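Does a Phone Stabilizer App Do What It Claims?
Project report by Naima Abdel Rahman and Dong-geon Ji
2022-06-17

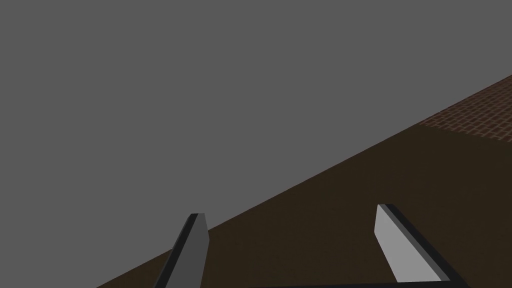

Our project tested the horizon lock in Stulley, a free phone app for filming video. The store page says the lock keeps your footage level "no matter what." We doubted that, mostly on account of the last three words. Horizon lock looks for long straight edges and turns the picture until they lie flat, so it matters a lot which edge it picks. A dark brown tabletop against plain gray, with its edge running up steeply to the right, gives the software one strong line and hardly anything else to go on. If that line isn't the true horizon, the app has no way of knowing.

Method

We filmed 11 short clips while walking the same hallway at Plistmont, and Anas Fawzy filmed the same route with the lock switched off. We then went through everything on a laptop and scored each clip as level, slightly off or clearly off. Two of us scored separately before comparing notes. Our advisor, Essam Badawi, pointed out that we both knew which clips were which. He is right, and we didn't have time to fix it.

Results

With the lock on, most clips were level while we walked straight. Turning corners was another matter. In 3 clips the picture swung over and stayed tilted until we stopped moving. When we turned the phone a full 90 degrees the lock let go completely, and the app gave no warning on screen.

The locked clips were also cropped more than we expected. Stulley mentions this in its help pages but not on the store page, where most people would look.

Discussion

We can't say the feature is useless. It beat no lock at all in the straight parts of the hallway. But one hallway and one phone model are thin evidence, and we suspect a good part of the smoothness came from Dong-geon learning to walk more carefully as the afternoon went on. Outdoor footage should be tested next, along with a second phone.

Thanks to Meenakshi Uniyal for lending us the laptop.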